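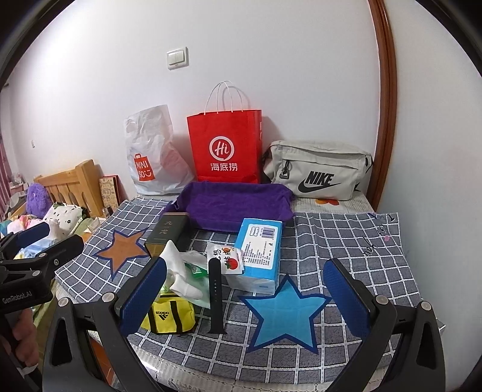

Storing carrier bags without losing a whole cupboard to them

Quick one, did this in October and it's still holding up. Takes 20 mins. Needs one shoebox, a bit of string, a bin for the dead ones.

Step 1. Get every bag out. Under the sink, car boot, back of the door. All of it in one pile.

Step 2. Sort by what they're made of. Plastic, paper, fabric. Anything split or sticky goes. Be harsh — you'll get more next week anyway.

Step 3. Plastic ones. Flatten, push the air out, fold longways into a strip, then fold up in triangles from the bottom. Tuck the end in. Stand them in the shoebox. 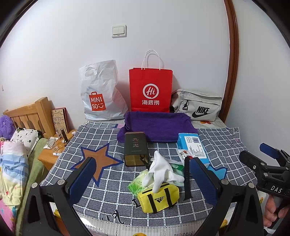
Step 4. Paper ones. Fold along the creases they came with, base up flat against the back, handles tucked inside. Cord handles like the ones on the red Hi bag are worth looking after, so dont yank them. Fabric ones with a strap or buckle, same as the Nike one, I just roll, buckle on the inside.

Step 5. Tie the paper ones in a bundle, slide it down the side of the fridge. Fabric ones by the front door or you'll never rememeber them.

Limits: one shoebox, one bundle. Full means full. Maarja Org kept 200 in a drawer and it wouldn't open.

Damp cupboard? Paper ones go upstairs. Learnt that the hard way, whole lot went mouldy.

Next up — jam jar lids.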